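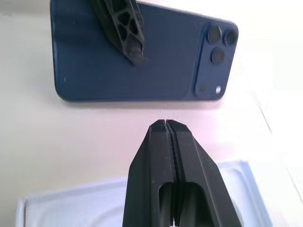

*Wrist cam view, lattice finger on the back glass of a phone, face down. Black gripper in the foreground is ours.*

**Re: Finano lattice fingers vs. plain wedge fingers – worth the money?**

**gantry_grump** wrote:

I've been asked to sign off on lattice fingers for two more cells and I'd like somebody to talk me out of it or into it. The job is phones. Pick from a flat table, turn over, set down in a tray. We already run slotted wedge fingers with toothed inner edges and they do the job most of the time.

The sales pitch is that the truss structure wraps around the part and spreads the load. Fine on a tomato. On a slab of glass I don't see what there is to wrap around. In the shot the tip is pressing on the back, and what touches the phone is the solid pad at the end. The expensive part with the hexagons is just standing there behind it.

Quote from Finano is 688 a pair. Our wedges are machined in house and cost us next to nothing.

---

**uakinola** wrote:

You're judging a side-loading finger by a top press. The structure bends when you push on the flank, so of course you get nothing from it tip-on. Grab the phone by its long edges and then compare.

Also, which controller? If you're on the stock Dollen box, the force readout lags and you'll blame the fingers for it. We did.

Uchenna

---

**gantry_grump** wrote:

Stock Dollen, yes. And I know it's a top press. We slide parts to the table edge with one finger before the grasp, so tip-on contact is half my cycle. If the finger is only good in one direction I want that on the data sheet.

---

**beltfed** wrote:

We bought the lattice ones in April. 2000 cycles on edge grasps, dummy phones, one dropped. Same run with plain rubber-faced jaws: also one dropped. Make of that what you like. My boss made a slide out of it.

---

**hauwa_o** wrote:

@beltfed what was your placement error going in? If every dummy sat in a nest then any finger made would pass. The lattice earns its keep when the phone is crooked or the arm is a bit off in height. We put ours at random angles on a bare table and the wedges lost by a lot. The lattice fingers gave a little and closed anyway.

I don't have a clean number for you, the test got interrupted by an arm swap (Shehu to Imthorpe) and I won't mix the two sets.

---

**beltfed** wrote:

Nested, yeah. Fair point.

---

**gantry_grump** wrote:

"Lost by a lot" without a number is what the sales guy said too.

---

**hauwa_o** wrote:

Then run it yourself, you have the hardware right there. Random angles, bare table, same closing force, same speed. Write down every miss, including the ones where the finger lands on the camera bump. That bump is where ours went wrong most often. The module stands up off the back, and if the tip comes down half on and half off, the phone rocks and your height estimate is junk. Yours is well clear of it in the picture, so you may not have met this yet.

– Hauwa Olaniyan

---

**mostly_servos** wrote:

Can we talk about the camera for a second? Your lens is behind the gripper, so the wedge fingers fill the bottom center of the view. And the tabletop on the right is nearly white. I'd fix both before spending anything on fingers. Glossy blue back on a cream table is kind to you. Try a white phone on that surface and see what your edge finder says.

---

**gantry_grump** wrote:

White phones are a known headache. We drop exposure and it mostly works. The flash on the phone kicks back a bright spot under our lights too, and for a while the detector kept taking it for a corner. Masked it.

Moving the camera is harder. Off to the side, I lose the fingertips on the far half of the table. I'd take suggestions from anybody who has done it on an Imthorpe wrist, where the cable comes out on the worst possible side.

---

**mostly_servos** wrote:

Short bracket, tilt it in, live with the parallax. We have 16 of them running that way. You recalibrate after every crash, but you should be doing that anyway.

---

**uakinola** wrote:

Back to fingers. Has anyone got real wear data? The soft ones I've used go sloppy sideways well before they crack. You don't see it by eye. The tip just starts landing a bit off and people chase it in calibration for a week.

---

**beltfed** wrote:

Ours still look new, but per your own post that tells you nothing. I'll put an indicator on one and push it sideways.

---

**gantry_grump** wrote:

OK, ran Hauwa's version over the weekend. 1000 picks per finger type, bare table, random angles, camera bump facing up, force limit the same for both. Dollen readout ignored, I used a separate load cell.

Lattice missed less. I'll give it that. The gap was clear when the phone sat well off square and close to nothing otherwise. Nearly all my wedge misses were the phone spinning out as the first finger touched.

On the slide-to-edge move the lattice was worse. It flexes, the pad drags late, and the phone ends up short of where I told it to go. I had to push harder to fix that, and pushing harder on glass is what I was trying to avoid.

So I'm not buying two cells' worth. One pair, on the cell with the worst feeder, and the wedges stay everywhere else.

---

**hauwa_o** wrote:

Reasonable. I'd still argue the slide is the thing to get rid of. Why not pick straight off the table?

---

**gantry_grump** wrote:

Because the phone is thin and the fingertips hit the table before they get a decent bite on the edge. Tried it with both types. If you have a trick for that, post it.

---

**uakinola** wrote:

Foam mat under the phones. Tips sink in, grasp gets lower. Ugly and it sheds, so not if you're anywhere near open lenses.

---

**hauwa_o** wrote:

Or a thin raised strip under the phone, narrower than the body. No foam. I'll dig out the drawing on Monday.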